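Minutes - Pattinasarany Building Residents' Meeting, April, 7:00 pm
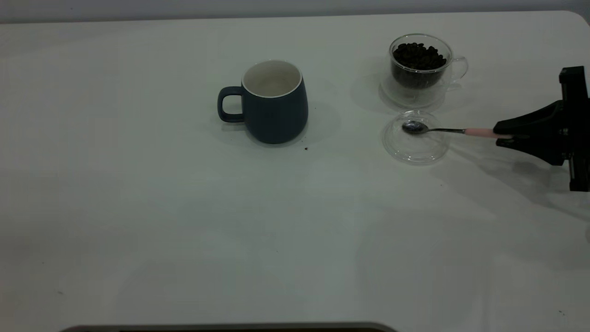
*Navy mug on the white table.*

**Present:** Yanti Latuheru (chair), Puspita Sumampouw, Rizal Sutanto, Afiq Sembiring, Retno Sumampouw (minutes)

**Apologies:** none received. The management company, Sirklow, was invited and did not reply.

## 1. Last minutes

Accepted with one change. Rizal did not "agree" to the new bike room rules. He said he had read them. Corrected.

## 2. Water bills

Yanti passed round the latest bill for the building's shared water, which comes to $2,514 for the quarter. Sirklow's cover letter puts the rise down to "seasonal use." Puspita asked what season that would be, given that the quarter ran through the winter and the garden taps were shut off for all of it.

Afiq had gone through the letter and could find no meter readings in it, only a total. He has asked Sirklow for the readings twice by email. The first reply thanked him for his patience. The second said the request had been passed to the billing team, and he has heard nothing more.

Rizal thought we might be paying for the car wash bay on the ground floor, which is let to a separate tenant. Retno said the tenant told her he has his own meter. Rizal said he would believe in the meter when he saw it. It was agreed that this is fair, and that someone should go and look.

Yanti said we should be careful about accusing anyone before we have numbers. Puspita said that we don't have numbers because they won't give us any. Both remarks to be recorded.

**Action:** Afiq to write to Sirklow a third time, by post, asking for opening and closing readings. Rizal to find out where the car wash meter is and write down what it says.

## 3. Smart leak sensors (Zuvier)

Zuvier has offered to fit leak sensors under every kitchen sink, 128 in total, with an app. The sales rep left a folder. The folder says buildings like ours can expect to save up to 60 percent on water damage costs.

Retno asked 60 percent of what. We have had one leak since the roof was redone and the repair was paid for by the insurer. Yanti said the figure is probably an average over many buildings. Afiq said "up to" means it could also be zero, and he would like to talk to one building that has had the sensors for more than a year. The folder names no such building.

There is also a yearly fee after the first year. It is on the back page in smaller print and does not say how much. Puspita rang the number during the meeting and got a recorded message.

Rizal was in favor of a small trial, top floor only. He pointed out that a slow leak up there would go through a lot of ceilings before it was noticed. The others could see the sense in that but did not want to sign anything while the fee is blank.

**Decision:** no to the full offer. A trial may be looked at again if Zuvier gives the yearly fee in writing and the name of a building we can call.

**Action:** Yanti to reply to the rep.

## 4. Hallway painting

Kaveo's quote came in at around $1,000 for the second floor hallway, paint included. Puspita thinks this is low. She asked whether it covers filling the cracks by the elevator or only painting over them, as was done last time. The quote says "surface preparation as needed," and we have been caught by that phrase before.

Retno said a low quote is not a crime. Puspita said no, but the last low quote got bigger every time the painter opened his mouth.

Color was talked about for longer than it should have been. Afiq wants the same cream as now. Rizal wants anything else. Left open.

**Action:** Puspita to ask Kaveo for a line in the quote that names the cracks. No deposit to be paid before then.

## 5. Front door closer

Still slamming. Sirklow marked the job as done in March. Yanti lives next to the door and reports that it slammed four times while she was getting ready for this meeting. Afiq adjusted the screw himself last week and made it worse - he has put it back where it was.

**Action:** Retno to reopen the job and attach a recording of the noise.

## 6. Other business

- Parcels are again being left on the stairs. Rizal wants a sign. Puspita doubts that the couriers read signs, as there are two up already. Rizal will make a bigger one anyway.
- Sirklow's newsletter says residents are "highly satisfied." None of those present had been asked. Afiq to ask how this was measured, in the same letter as item 2 to save a stamp.
- The key to the roof door is missing from the hook. Whoever has it, please put it back.

Next meeting in May, same time, if Sirklow has sent the readings. If it hasn't, also in May.

Closed 8:25 pm.

R. Sumampouw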